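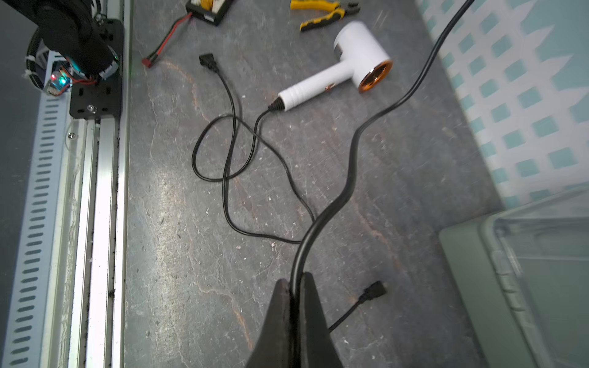

Futska bench arm: six months on the returns counter

Banham takes in small electricals that people have sent back, and for as long as I've worked there somebody has had to untangle them. Hair dryers are the worst. The cord arrives in a knot and you can't test a thing until you've found the plug.

The Futska does cords now. It picks them up, lays them out and moves on to the next, and in May it got through 1,086 items, against a promised 1,000. Réka Dudás in the office was so pleased she printed the figure out and stuck it above the kettle.

What's good: my wrists. Zbigniew Sikora has stopped wearing his support bandage, and we no longer draw lots for the hair dryer crate.

What's less good: it is slow with thick cable and hopeless with anything curly. It also stops dead about nothing in particular, usually near four in the afternoon, and then one of us goes over to press the button and look responsible.

There were 6 of us on the counter before and there are 4 now. Garba Ekpo went to Dispatch and likes it. Leandro Carrasco went to Dispatch and doesn't. The rest of us do the testing and the paperwork, so we talk less - cords were dull, but you could have a proper chat over them.

Support from Futska is decent if you ring before lunch. The manual is dreadful.

Four stars. I'd have given it five if it did vacuum cleaners.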